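tinymakers board > Toys & Games > Wooden blocks
Thread: repainting old cubes, what paint??
141 views

spyros_d
Posted Sunday 9:12 pm
Got a bag of plain wood cubes from my aunt, mostly bare, a few with ancient chipped varnish. Want them solid colors for my nephew, he's 4 and past chewing (mostly). Craft store guy says any acrylic. Box of Prirau sitting here unopened. Gloss or matte? Do I need primer? Need them done before his birthday in September.

coletti_fan
Gloss. Always gloss. Wipes clean, done.

danica.dj
Disagree w/ gloss. Glossy blocks slide, tower gets to five high and goes over and then theres crying. Matte grips better. Sand the varnished ones first, 220 is fine, dont go nuts.

coletti_fan
Never had a sliding problem in my life. Coletti gloss, 2 coats. Matte picks up every greasy fingerprint.

hollowbench
fingerprints on a toy, the horror

spyros_d
lol ok. so primer yes or no

tinix_or_bust
No primer on bare wood, thin first coat and sand between. Yes on the varnished ones. I use Tinix, the yellow takes an extra coat whatever you do, it's just a weak pigment. Start with that one.

danica.dj
^ yellow is the worst. Jelínek yellow covers a bit better imo but costs more

coletti_fan
Jelínek is overpriced watercolor

danica.dj
have you used it

coletti_fan
once

hollowbench
Do one color per evening. I did all mine same night and got red thumbprints on everything, had to redo half.

danica.dj
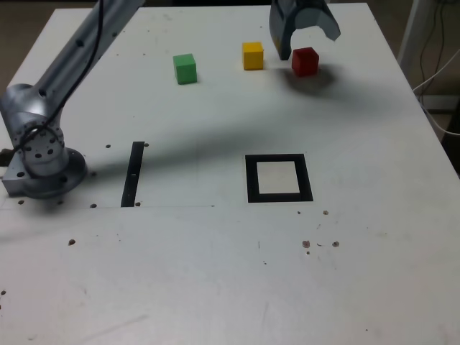 Matte is what I'd go for on plain cubes, and I'd keep to a few strong colors. Kids that age sort by color before they build anything. Red, yellow and green like those, they look matte to me and you can tell them apart right away on a white table. Thin coats so the edges stay crisp, let each face dry before you flip it. I stand mine on pushpins.

spyros_d
That's the look yeah. Going matte. Sorry coletti

coletti_fan
Your funeral. At least put a clear coat over it

tinix_or_bust
Clear coat over matte = not matte unless you buy the matte clear. Check the can!! And check its ok for toys, same with the paint.

spyros_d
Will check. Can says 1,668 on the lid and nothing else I can read, think thats a batch no. Emailing the shop tmrw

danica.dj
post pics when theyre dry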